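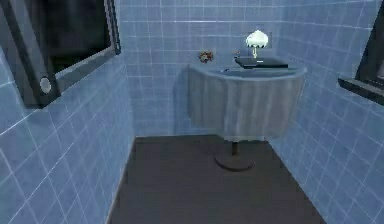

Estimation immobilière en ligne Zovex -- formule Vendeur

Zovex promet un prix de vente « au plus juste » en 2 minutes. Vous entrez une adresse, une surface, un nombre de pièces, et le rapport arrive par courriel. Nous le proposons à nos clients depuis le mois de mai, avec quelques réserves qu'il vaut mieux lire avant de payer.

Tarif : 43 euros le rapport, non remboursable.
Secteurs couverts : Montes centre, Otov, les communes voisines.
Base de comparaison : 956 ventes, selon l'éditeur. Il ne précise ni leur date ni leur répartition, et à Otov nous doutons fort qu'il y en ait beaucoup.

Le rapport donne une fourchette, un prix au mètre carré et une courbe sur cinq ans. La courbe est jolie. Elle ignore l'état de la toiture, les charges votées en assemblée et la rue bruyante derrière. L'indice de « tension acheteurs » reste un mystère : Yvette Friesen, de notre agence, a demandé la méthode de calcul par écrit et attend toujours.

L'option Flarkus ajoute la visite d'un évaluateur pour 800 euros. À ce prix, comparez avec un expert indépendant -- et demandez qui signe.

Convient pour se faire une première idée. Ne convient pas pour une succession, un divorce ou un dossier bancaire.

Commande et questions : Olaia Rivas, à l'agence de Montes, le matin.

À lire aussi
Mandat simple ou exclusif
Frais d'agence : qui paie quoi
Vendre un appartement loué
Diagnostics obligatoires avant la vente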